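育苗室ノート 8月

朝6時半、室内。鍵あけたらもう蒸している。天窓開けっぱなしだったはずが半分閉まってた。タイマーの設定が春のまま。直した。誰か触ったら書いておいてください。

今日やること(昨日の続き)
・レタスの高温発芽、2回目の読み
・土ブロックの配合C、崩れ具合
・秋まきキャベツ、セルトレイの段取り
・Raudseppの種袋、残量確認

レタス発芽
前回は冷蔵庫に入れずにそのまままいた区がほぼ全滅。今回は吸水させてから冷蔵庫で2晩、それからまく。Groltisikの灰色トレイと、いつもの黒トレイで並べている。
読みは朝と夕方。朝の時点、冷蔵した区は子葉が開きはじめている。そろいは良い。してない区は根が出かけて止まったのがちらほら、残りは動かず。休眠に入ってしまったんだと思う。もう少し待つが期待はしていない。
トレイの色の差は正直まだわからない。黒のほうが縁が乾くのは確か。昼に手を入れると縁だけ熱い。縁の列は数えないことにするか、Fotiniと相談。数えないなら前回の分も同じように直さないと比べられない。
メモ:種は浅く。レタスは光がいるので、覆土はバーミキュライトをぱらっとだけ。前回の右側の棚は覆土が厚すぎた。これも全滅の理由に入っているかもしれず、冷蔵だけの効果と書くのは早い。

土ブロック
配合A ピートと完熟堆肥、川砂すこし
配合B ピートのかわりにココ
配合C ココ、堆肥多め、ふるいは細かいほう
Aは昔から使っているやつで、形はいちばんきれい。Bは水を吸うまで時間がかかる。前の晩から湿らせておかないと、型から抜いたとたんに割れる。Cは今日がはじめて。
握って指の間から水がにじむ、そこまで水を入れる。思っているより多い。Antigoniは「おかゆ」と言うけど、おかゆだと型の中で滑って高さが出ない。おかゆの手前。
型は押しこんで、ひねって、もう一回押す。台に強くこすりつけて底をならす。ここを雑にやると背の低いのが混じって、低いのから先に乾く。
Cを抜いてみた感じ、角はすぐ落ちるが、芯はしっかりしている。堆肥のふるいのこしが一つ入っていて、そこから真っ二つになったのがあった。ふるいは2回通すこと。
乾いてから動かすとどうか、は夕方に見る。
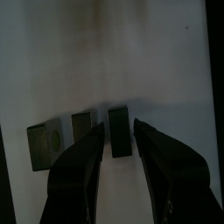 白い台の上、小さいブロック三つ、横ならび。

午前のつづき。
Stelios から電話。Aneditzの圃場、畝は立て終わったがマルチがまだ届いていない。届かなければ敷きわらでいくとのこと。わらだとナメクジが心配だけど、去年もそう言って結局たいしたことはなかった気がする。去年のノートを見る。→見た。書いてない。書いておけよ自分。

キャベツ
早生と中早生の2品種。セルは全部で1136。うち132は予備で、残りが定植用。予備が多いと言われそうだが、8月まきは苗立ち枯れが出るので減らしたくない。
まく時間は夕方にする。昼にまくと培土の温度が高すぎて発芽がばらつく。まいたら寒冷紗をかけて、芽が出たらその日のうちに外す。外すのが半日遅れるとてきめんに徒長する。前に一棚まるごとひょろひょろにした。当番の人は朝いちばんに必ず見てください。
水は朝たっぷり、夕方には表面が乾いているくらい。夕方しおれて見えても、葉にさわって張りがあればやらない。
コナガの小さいのがもう飛んでいる。防虫ネットの裾、砂袋で押さえるだけだと風の日に浮く。洗濯ばさみを買いたす。大きいやつ。

種の残り
Raudseppのニンジン、開封済みが一袋。発芽率を見てからまく。湿らせたペーパーにはさんでタッパー、棚の下段。日付を書いたラベルをはること。前回ラベルなしのタッパーが二つ出てきて、どっちがどっちかわからず両方捨てた。もったいなかった。
ホウレンソウは新しいのを頼む。古いのは今年で終わり。
コリアンダーは自家採種のがまだ山ほどある。割ってからまく。割らないと出るのが遅い。
インゲンは棚から下ろして、穴のあいた豆をよけた。よけた分は堆肥に入れず、袋に入れて捨てる。豆の虫をよそに広げたくないので。

昼
外は風なし。遮光ネットを二重にしたら暗すぎた。トマトの挿し芽が明らかに間のびしている。一重にもどす。
挿し芽はわき芽を取ったもの。水挿しと、じかに土に挿したのと両方やっている。水挿しは白い根がたくさん出たけど、土に移すとしばらく止まる。じか挿しは最初しょんぼりするが、そのあとが早い。次からはじか挿しだけでいいと思う。場所もとらないし。
Baltasarは水挿し派で、根が見えないと落ち着かないらしい。好きにしてもらう。棚の左半分だけにしてくれれば。

かん水タイマー
Plotlowの旧式、またバルブが開ききらない。分解して中の網を洗った。砂がびっしり。井戸のほうのフィルターが効いていないということなので、そっちを見ないと同じことのくりかえし。フィルターの控えは棚番1604の箱に入っているはずが、箱の中身は園芸用ワイヤーだった。どこに行った?知っている人は書きこんでください。
→ Ifigeneia:流しの下、青いバケツの中にあります。ぬれていたので干しました。
助かる。取りかえた。水圧はもどった。今晩のかん水で様子を見る。ドリップの末端、三列目が出ていないのはたぶん別の話で、穴に藻がつまっている。針で突いたら出た。全部の列を突くのは明日。

堆肥
西側の山、切りかえした。中はまだ熱くて湯気が立つ。外側はからからなので、水をかけながら積みなおし。においはアンモニアがすこし、刈草が多すぎ。落ち葉がもうないので、段ボールをちぎって混ぜた。テープははがすこと。はがし忘れが毎回出てくる。
東側の山は配合用に使えそう。手で握ってほろっとくずれる。ただしミミズが多い。ブロックに入るとそこから割れるので、ふるう前に日なたに薄く広げて、下にもぐらせてから上だけ取る。これは時間がかかるけど他にいい方法を知らない。

夕方5時すぎ
レタスの2回目の読み。冷蔵区、朝より増えた。ほぼ出そろい。無冷蔵区は変わらず。
縁の列をどうするか、Fotiniは「数えるけど別の欄に書く」案。それにする。前回の分は縁を分けて記録していないので、比べるのはあきらめる。表を作りなおす。

ブロックの続き。Cは乾くとひびが入るが、持ってもばらけない。Aは乾くと固くなって水をはじく。はじくと上から水をやっても横に流れてしまうので、底から吸わせる。Bはその中間。
暫定で、秋の葉物はCでいく。ネギはAのままにする。ネギは細くてブロックを抱えこまないので、くずれにくいほうがいい。
根が横から出てきたらすぐ植える。空気に当たって根の先が止まるのはいいのだが、止まったまま置いておくと葉が黄色くなってくる。春にズッキーニでやった。
種を落とすくぼみ、レタスには深い。ピンを短いのにかえたい。ピンの注文は自分がやる。

気になっていること、順不同
・キュウリのうどんこ病、下葉だけ。取って捨てた。株もとの風通しが悪いので間引くか。
・バジルの花を摘んでいない。明日。
・ナスの更新剪定、まだやってない株が列の奥に残っている。8月に入って遅いくらい。切ったら追肥、根切りもすこし。
・ジョウロのはす口が一つない。細かい目のほう。あれがないとブロックの種が流れる。
・ラベル用の鉛筆。マジックは日にやけて消えるので使わないでくださいと前にも書いた。
・スイカの下にわらを足す。

Antigoniから
ブロックの間をあけて並べると乾きすぎるので、詰めたほうがよい。ただ詰めると根がとなりにつながる。指一本分でどうか。
→指一本だと台に乗る数がだいぶ減る。葉物は半本分で試す。トレイ一枚だけ。

明日
朝はキャベツの培土を湿らせるところから。夕方にまく。寒冷紗は洗ってあるのを使う(物置の上の段、手前)。
Steliosにマルチのこと聞く。届いたら穴の間隔を確認、前は広いのが来て返品になった。
ドリップの穴、残りの列。
タッパーのニンジンを見る。乾いていたら霧吹き。びしゃびしゃにしない。
天窓のタイマー、本当に直っているか昼前に見にいくこと。

追記、鍵をしめる前。冷蔵庫のレタスの種、次の分を水につけて入れた。ふたに品種名だけ書いた。明後日の夕方に出す。牛乳の後ろなので動かさないでください。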